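Notes from the open day at the Dranalance urology center
Friday, September 12, 2025

I signed up for this visit in August, after my own doctor sent me for a scan of my kidneys and it came back with a stone in the left one. The stone is small and I was told to drink more water and come back in six months. The center was holding an open day anyway, so I went, partly to see the place before I might need it.

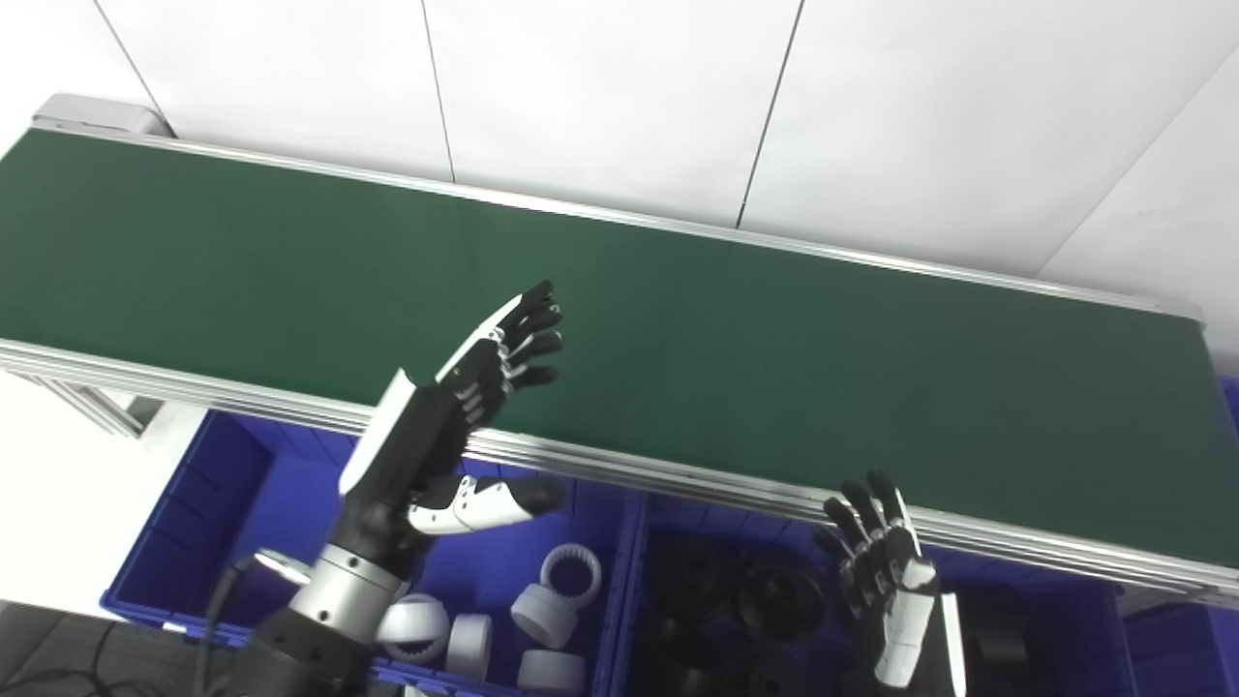
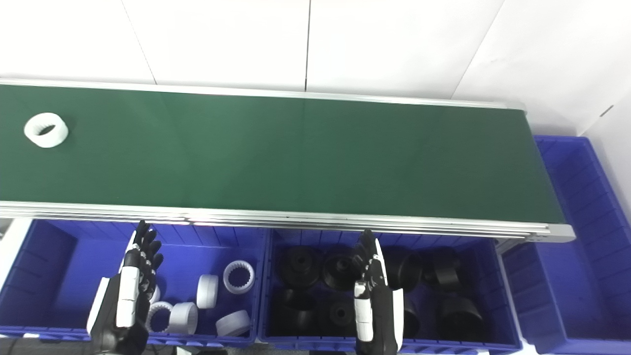 Dranalance is on the east side of town, in the low building past the bus garage, and it took over all the kidney and bladder work from the two older clinics last year. The open day ran from nine in the morning until three. Parking was free for the day. Once inside we were given a sticker and a sheet with the stops marked on it, and told to go in any order except for the treatment room, which had set times. I went to the supply side first, where a dark green conveyor belt runs along in front of a white paneled wall. Supplies for the procedure rooms are packed on that side of the building and not in the clinic itself, and the guide spent most of her time on how an order gets from the doctor's list to the right room on the right morning. A list is closed at two in the afternoon the day before. Anything added after that goes over by hand. I asked what happens when a patient cancels, and the answer was that the pack goes back on the shelf if the seal hasn't been opened.

## The kidney stone room

The treatment room was the stop I had come for. They take 12 people at a time and it fills up, so go to the desk and put your name down when you arrive. I got the 10:30 group.

The stone machine is called the Litex and it is used for shock wave treatment. You lie on a table, the staff find the stone with X-ray or ultrasound, and the machine sends pulses through the skin to break the stone into smaller pieces. The pieces then pass in the urine over the following days or weeks. There is no cut. The nurse said that most people are given something for pain and something to make them drowsy, and that you need a ride home.

She was clear that it isn't for every stone. Size matters, and so does where the stone is sitting and how hard it is. People who are pregnant can't have it, and people on blood thinners have to talk to their doctor first about whether the medicine can be stopped. For larger stones the doctor may suggest a scope passed up through the bladder, or a small opening in the back. She had the scope with her and let us look at it. It is thinner than I had pictured.

Questions from the group:

- Does it hurt? Some people feel it as a flick or a tap, some feel it more. Tell the staff and they can turn it down or give you more medicine.
- Is blood in the urine normal afterward? A little, for a day or two, yes. Heavy bleeding or clots, call.
- Can it fail? Yes. Some people need a second session, and some end up having the scope.
- What about fever? Fever or chills after any stone treatment means call right away, day or night. She said this twice.

The center did 527 stone treatments of all kinds in its first year. That number was on a board by the door, with the split between shock wave and scope below it, but I didn't write the split down.

## Diet table

In the hallway outside there was a table with a dietitian and a row of drinking glasses filled to different levels. It was busier than the treatment room. Her main advice was to drink enough that your urine stays pale, and to spread it through the day. She also talked about salt, which I hadn't connected with stones at all. Too much salt puts more calcium into the urine. Cutting out milk and cheese is a common mistake, she said, and for most people with calcium stones a normal amount of calcium in food is better than too little.

She had a handout on foods high in oxalate, with spinach, rhubarb, almonds and beets at the top. You don't need to give these up unless your doctor has tested you and told you so. I took one for the refrigerator.

If you pass a stone at home, try to catch it. They give out small paper strainers for this, and the lab can tell what the stone is made of. I didn't know that and have probably lost one already.

## The Mäkelä wing

The Mäkelä wing is where the bladder testing is done. It has four rooms, a separate waiting area, and its own restrooms, and the restrooms got a lot of praise from the older people in my group. There is one directly across from every test room.

We were shown the flow test, where you pass urine into a funnel with a sensor under it and a line is drawn on a screen. You are left alone in the room for it. After that comes a quick ultrasound over the lower belly to see how much is left in the bladder. Both are painless. You need to arrive with a comfortably full bladder, and the nurse's advice was to start drinking an hour before and not to force down a whole bottle in the parking lot.

There is a longer test with thin tubes, used when the simple ones don't explain the problem. It takes close to an hour and the tubes are uncomfortable going in. She didn't play that down, and I thought that was the right way to handle it.

A bladder diary was handed out to everyone who wanted one. You write down what you drink and every trip to the bathroom for three days. The days don't have to be in a row. The sample page had entries of 200 and 300 milliliters, and she explained that an adult bladder often holds more than that, so someone going every hour for small amounts has something worth bringing up with a doctor. A lot of people, she said, wait years before mentioning leaks or getting up four times a night. Both are common and both can usually be helped, sometimes with exercises and a change in when you drink coffee.

## Talk in the lecture room

At noon one of the center's doctors gave a talk on enlarged prostate. The room has 200 seats and was more than half full. I am only putting down the parts I hadn't heard before.

An enlarged prostate isn't cancer and doesn't turn into cancer, though a man can have both. The size of the prostate doesn't tell you how bad the symptoms will be. Some cold medicines make it harder to urinate, and he sees men in the winter who can't go at all after taking a decongestant. That is an emergency and you should go in that same day.

On PSA blood tests he said it is a decision to make with your own doctor, based on age, family history and general health. A raised number can come from an infection or simply from an enlarged gland. The usual next step is to repeat the test.

The sound was poor at the back. Sit in the first ten rows if you go next time.

## Forms and the Dukden app

The last stop was the front desk, where two staff were showing people how to use Dukden, the app the center uses for appointments and results. I set mine up there. It needs the number from your referral letter, so bring that. My scan report was already in it.

A few practical points I got from the desk:

- You need a referral for a first visit. For follow-ups you can book on your own.
- The phone line opens at 7:30. The app shows the same open slots as the phone staff see.
- If you don't want the app, they will mail letters. You have to ask for this at check-in.
- Bring a list of all your medicines, including vitamins. High doses of vitamin C can matter if you form stones.

Getting around was easy for the most part. The doors are wide and there are chairs in every hallway. The walk from the far parking lot is long and has no bench, and the signs to the Mäkelä wing stop at the elevator, so three of us ended up on the wrong floor.

Coffee was in the lobby, with water in big jugs beside it. I left at 1:45 with the diet sheet, two paper strainers and a follow-up booked for the spring.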